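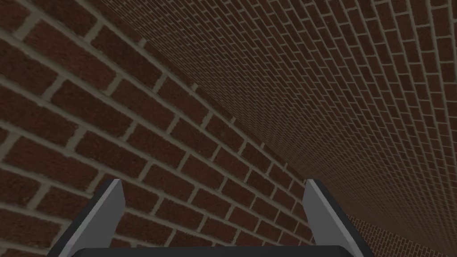 Does Brick Sealer Do What the Can Says?
Building Materials project report, handed in 1/18/21

My project started with a leaflet. It came from a sealer called Plerulel, and it said that an untreated brick wall "drinks" rain, that the rain rots the wall from inside, and that one coat would stop it and cut the heating bill as well. That is a lot to ask of one can. I wanted to know how much of it I could believe without taking the company's word.

I read the leaflet, the longer sheet the company mails out if you ask, and a similar sheet for a rival product called Jillum. Then I did a small test on spare bricks at home. I didn't test a real wall, and I will come back to that, as it's the weakest part of this report.

Brick does take in water. The leaflet is right there. What it leaves out is that most brick walls are meant to get damp and dry out again, and the mortar does a good share of that work. In many houses there is also a gap behind the outer brick so that water can run down and leave. A wall that takes in some rain on Tuesday and gives it back by the weekend is not rotting. The leaflet shows a drawing of blue arrows going in and has no arrows coming out.
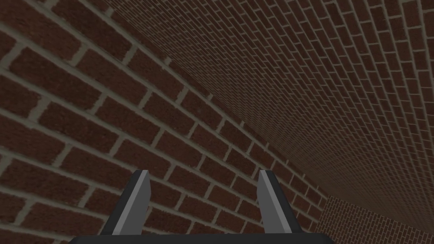

The test

I used 20 bricks from the same pile. Half got one coat of Plerulel and half were left alone. All of them were dried in the garage, weighed on a kitchen scale, left under a garden sprinkler for 30 minutes, and weighed again.

The coated bricks picked up less water. I expected that and I have no quarrel with it. The part I cared about was drying. I left the bricks on a rack and weighed them every morning. The plain ones got back to their starting weight first. The coated ones had less to lose but they were slower to lose it, and a few were still heavier than they started when I gave up weighing.

I wouldn't build much on this. A kitchen scale is a blunt tool, a sprinkler isn't a storm, and a loose brick has six open sides when a brick in a wall mostly has one. I also had no mortar in the test. If water gets in through a cracked joint, I would guess it gets in just as well on a sealed wall, but I can't show that. 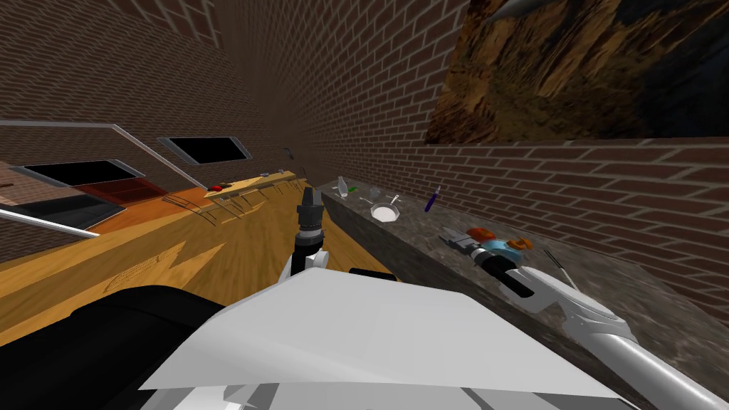 Reading time for this section: 2 minutes

The heating claim is where I lost patience. The leaflet says "save up to 50 percent." Up to is doing all the work. A saving of nothing is also up to 50 percent. The longer sheet gives a source, a trial in a place it calls the Vurley house, done in July. I don't know how you measure a heating bill in July. There is no before reading and no second house to compare it with. I wrote to ask for the full trial and was sent the leaflet again.

Jillum's sheet is more careful. It says damp walls lose heat faster than dry ones, which my textbook agrees with, and then it stops short of giving a number. I trust it more for that, though a vague claim is also easier to defend.

Then there is cost. The quote printed on the Plerulel sheet for a small house is 2,000 dollars — labor included, scaffolding extra. Fixing bad joints and a leaking gutter may well cost less, depending on the house, and would deal with the water at the place where it comes in.

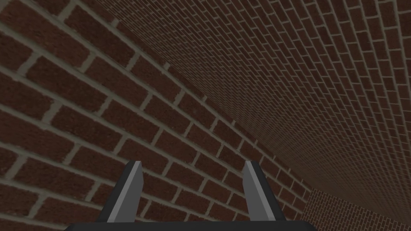

Someone who read my draft wrote in the margin that I was being unfair, that a wall facing the sea gets far more rain than it can dry out, and that "a slow-drying wall that never gets soaked is still a drier wall." I think that is a good point. My test can't answer it. I would need a real wall, half coated, and at least one winter.

What I would change

I would use small panels with mortar in place of loose bricks, seal the backs and sides, and weigh them for longer. I'd also try old bricks, which may behave differently from the new ones I had.

For now, my view is that the sealer keeps some water out and slows some water on its way back, and that the heating claim has nothing behind it that I was able to see.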